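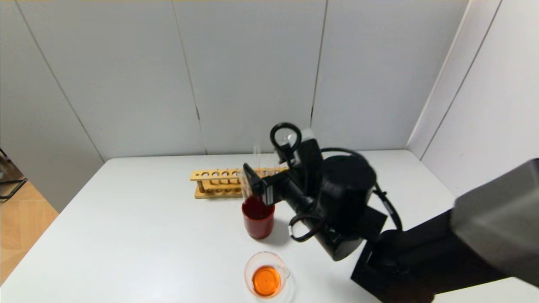
*Pouring task with test tubes, rack and colored liquids.*

**Review: Filon, a method for learning to pour from demonstrations**

We tried Filon for two weeks on our own arm, with 200 demonstrations of the pouring task. The installation took me one afternoon, and the guide by Jostel is clear except for the calibration chapter, which I had to read 3 times.

The good side first. Filon learns the tilt of the wrist very well, and the motion looks calm.
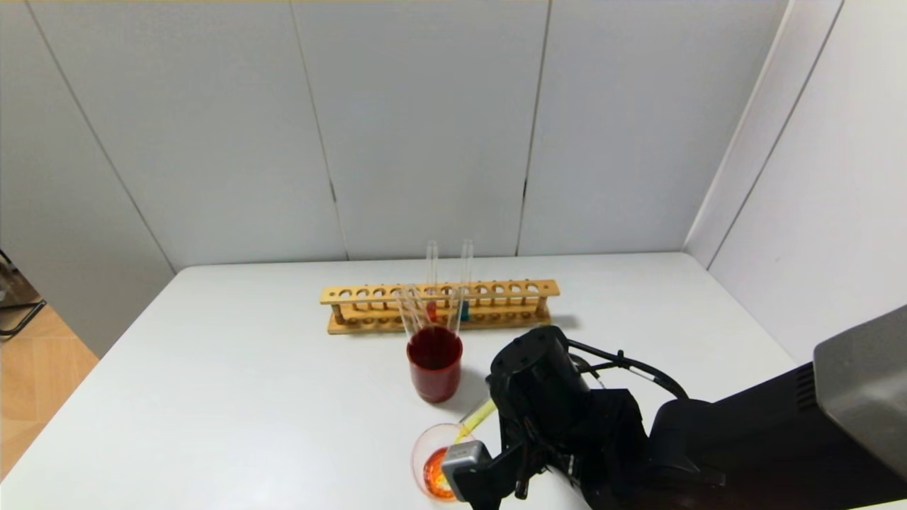 With Prothero, our older method, the wrist often turned too early and we lost liquid on the table. Filon made this mistake in only 7 trials of the whole test.

I am less happy with glass. Clear tubes are still difficult for it, and when we moved the lamp the grasp became worse – the paper does not mention this. Training is also slow on one graphics card.

I give it 3 stars from 5. For opaque objects I would still take Gukov, it is simpler and the results are almost the same.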